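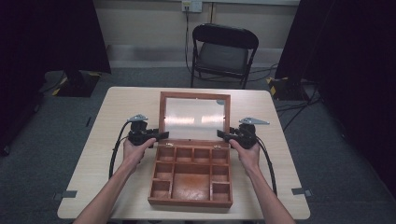
The 43 was late again. Li-hua ran anyway, bag banging on her hip, past the chip shop, past Poon the dry cleaner's with the shutter half down. Rain getting in at the collar. Twenty to six and the solicitor shut at six.

Phone going. Wai-kit.

"Have you signed it?"

"I'm on the pavement."

"Don't sign it."

She stopped under the awning. A man with a pushchair went round her, tutting.

"You said sign it. You said it last night, you said it twice."

"I know what I said. I've been up to the flat. I found her letters."

Bus coming. Not hers. Hers behind it. She put her arm out, phone squashed under her chin, and got on and couldn't find her card and then could.

"What letters?"

"From Mirko Sorrentino."

Nothing for a bit. Upstairs, front seat, windows all steam. She rubbed a hole with her sleeve. Mirko Sorrentino had been the lodger, the one with the accordian, gone before she was seven. She remembered brown shoes on the stairs. Her mother ironing very fast.

"How many?"

"A lot. They go on for years. Li-hua, he paid for the flat. Not Dad. He sent 900 pounds and then he kept sending."

"Dad paid for the flat. He worked nights at Eltex for the flat."

"Dad paid for the car."

She laughed, too loud, and a girl across the aisle took one earphone out. The car. That awful green car with the door that only opened from inside.

"Is he alive?"

"Last one's from May. There's an address. Some place called Andudeck, by the sea I think, he goes on about the gulls."

"Does he know she's dead?"

Wai-kit breathing. A kettle starting up behind him, her mother's kettle, she'd of known that rattle anywhere.

"I don't think so," he said. "No."

Her stop. She didn't ring the bell. The solicitor's window slid past all lit up, a woman inside putting on her coat, the papers presumably in their folder on the desk, the nice young couple waiting for their keys.

"Read me one," she said.

"Now?"

"Any of them. Start anywhere."

Paper unfolding. He cleared his throat like he was in assembly.

"My dear," he read, "the gulls are dreadful this morning," and the bus went on down the hill with her still on it.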